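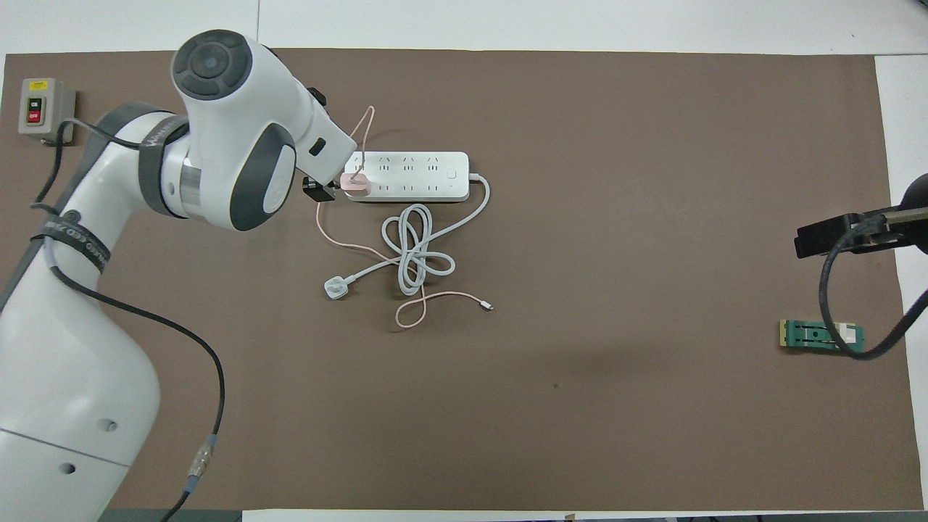
Brown mat on a white tabletop.

Landgate Recipe Card Transcriptions

Version 6, updated 2021-09-11

What you get

3060 handwritten recipe cards from the town of Iltthorpe, typed out as they were written, spelling and all. If a card says "buter," the file says "buter." There is a separate column for people who would like their butter with two t's.

The cards came out of kitchen drawers, church sale boxes and one very full biscuit tin. Most are for cake. Anyone hoping to study the vegetable in Iltthorpe cooking will have a short afternoon.

Files

cards.csv - one row per card
notes.csv - margin notes, keyed to card_id
units.txt - our best guesses at local measures
CHANGES.txt - what we broke and when we fixed it

Columns in cards.csv

card_id: a number. Gaps are duplicates we took out.
title: as written. 30 cards are titled "Cake."
body_raw: the text, line breaks kept.
body_clean: spelling fixed, abbreviations spelled out.
oven: as written. Values include "hot," "quite hot" and "as for bread."
credit: the person the recipe is said to come from, first name or initials only.
legible: yes, mostly, or no. "Mostly" covers a lot of gravy.

How it was typed

Each card was typed once by Yaneth Guzmán and checked by Obadia Rotich, or the other way around. Where they disagreed, both readings are in body_raw with a slash between them. The long argument over "1 c. lard / 1 c. cards" has been settled in favor of lard.

Cleaning was done with Vidik, a small script in the tools folder. It is good at "tsp" and bad at "T," and it once turned every "oz" into "ounces" including the one inside "dozen." Fixed in version 4. If you have an older copy, please throw it out.

Known problems

Amounts are missing from a lot of cards. "Flour" is often the whole instruction.
The 12 cards in the Oei set were copied from a newspaper column and probably don't belong in here. They carry the tag oei so you can drop them.
Oven temperatures have not been converted, and we don't plan to try.
Nothing has been test-baked except the ginger loaf, which needs longer than it says.

Use

Free to use, share and change, with credit to the Landgate project. Please don't try to work out who the initials belong to. Several of them are still in town and have views on each other's pastry.

Corrections

Send the card_id and your reading to Obadia. Corrections go into the next version, usually in September.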